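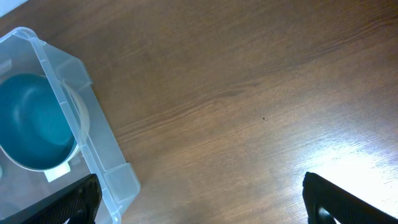
Gripper budget, second pass

April 3, 2018

Print this entry | E-mail this entry

Went through the Ornia quote again this morning with Vesela. I still don't believe it. The headline price is 2000 for the gripper, fine, but the fingers are listed as a consumable and the page that says how often you are meant to consume them is missing. Asked their sales desk for it. Got a brochure.

Tolside also came in at 2000, which makes me wonder whether they have seen each other's price lists. Theirs includes one spare pair of fingers and a mounting plate we can't use, because our wrist pattern is the older one. Milovan says he can drill a new plate in an afternoon. Milovan's afternoons have been known to run to a week, so I am putting a bought adaptor in the budget and he can be offended.

Kelmendi want 942 for a refurbished unit. Tarek is keen. I am less keen. No service record, and "tested" in the listing with nothing said about what was tested. If they will let us have it on approval for a fortnight I'd change my mind. Tarek to ring them.

What we need it to do, written down again as it keeps growing every time somebody walks past:

- pick up a bowl by the rim and put it down in a clear plastic bin
- take it out of the bin again
- do both without knocking the bin across the table

That is the whole job for the first round. Viorica's list has cutlery, lids and a jug on it. I have moved those to the second round, which has no money yet.

Points from the bench, for whoever argues with the suppliers next:

1. Opening width. With the black fingers wide apart there is a good stretch of bare wood between them, and I see no case for paying extra for Ornia's wide-stroke version. Vesela disagrees and wants the bigger stroke for the second round. See above re money.

2. Finger shape. The bin's walls slope and there is a tab sticking out at the corner. A fat finger will want to come down on that tab. Neither brochure gives a proper drawing of the fingertip, only a glossy picture. Do not order from a glossy picture.

3. Camera. Polished wood throws back a lot of light, and the glare near the right finger takes the colour clean out of the table. Clear plastic on brown wood is hard enough without that. The Zoven camera package claims to deal with "reflective surfaces". I would like to see it deal with ours. A matt cloth and a lamp moved to one side should be tried first and would cost next to nothing. Price a blind for the window too.

4. Test objects. The blue-green bowl with the pale rim is an easy one to tell from the table. Buy some clear and some brown ones before anybody quotes a success rate at me.

5. Software. Ornia's licence is yearly, Tolside's is paid once, Kelmendi's is "as found". I have asked all three what happens to the gripper if we stop paying. One reply so far (Tolside: it keeps working, no updates). Got that in writing and stuck it in the folder.

Marlene wants a single figure for the August round. She isn't getting one until the fingers question is answered, as replacement fingers could easily cost us more over two years than the gripper did. I've told her this twice. Third time will be by e-mail so there is a copy.

Delivery: Ornia say 19 working days. They said something similar for the conveyor motor, and we all remember the conveyor motor.

Where I stand tonight: Tolside, if the fingertip drawing arrives and looks sensible. Kelmendi as a spare if Tarek gets the approval period. No Zoven until the cloth has been tried. No wide stroke.

To do
- chase Ornia for the missing page (me)
- ring Kelmendi (Tarek)
- cloth, lamp, blind price (Vesela)
- measure the wrist bolt pattern again, with the good calipers this time (Milovan)

Filed under: Workshop notes, Buying, Grippers

Contact the workshop | © 2018 Workshop Notebook | Back to top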